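How I Check a Wild Story Before I Share It

Sep 19, 2015

So last October I passed along a juicy rumor that the star of an old TV show called Dedness had faked his own death. It had 300 comments under it, so it had to be true, right? Nope! I felt awful, and now I do this every time.

First I copy one odd sentence from the story and search for it in quotes. If the same words show up on 30 sites, I sort by date and read the oldest one (usually some blog with no author).

Next I look for a paper trail. Obituaries, court records, the local paper from that town. Give it about 90 minutes, tops, then go to bed.

Then I write down who said it and how they'd know. "A source close to the family" goes in the maybe pile, and so does anything from a book trailer.

Last, sleep on it. I mean it! 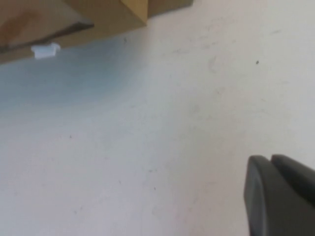 Fabrice Collet: I'd add one more step, check whether the photo is older than the story. The Shirima rumor fell apart for me that way, the picture came from a different funeral.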